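Good morning from Drendham! I've been meaning to write this thread since October, so grab a coffee, because I do go on a bit.

It's for anyone thinking of paying for a career coaching course. I signed up for the Wutach one last year, 6 modules, all evenings.
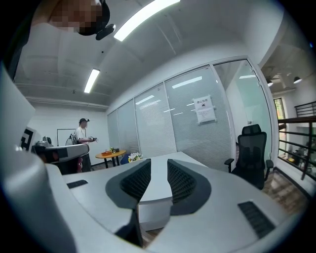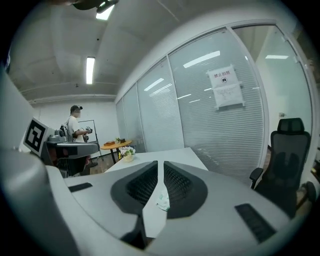
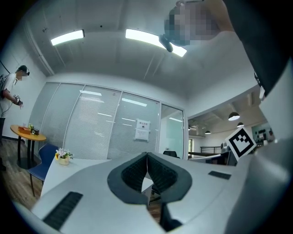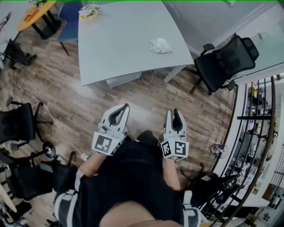

So, the practice hours. Everybody asks me about the reading, and the reading is fine, you can do it on the bus. The practice hours are where I learned to keep quiet for a whole minute while someone thinks. Girish Solanki, my tutor, had me hold my hands out in front of me, one on each side like the person in black in that last picture, and name what I was holding: your question in one, their answer in the other. I felt so silly! I still do it before every call, under the desk.

Money, then. I paid 2000 up front and it was 3000 if you split it monthly, which seemed steep to me, so do ask about that before you sign anything. Uniyal had a cheaper one but no live tutor, and I know myself, I'd have drifted off by week two.

My first paying client came through Ankit Garg, who I used to work with at Broltow. She wanted help deciding whether to go back to school at 52 and we talked for over 3 hours across two Monday evenings. I probably undercharged, but I loved every bit of it.

If you're on the fence, sit in on a session first. Most places will let you if you ask nicely. Replies are open and I'll get to them after supper.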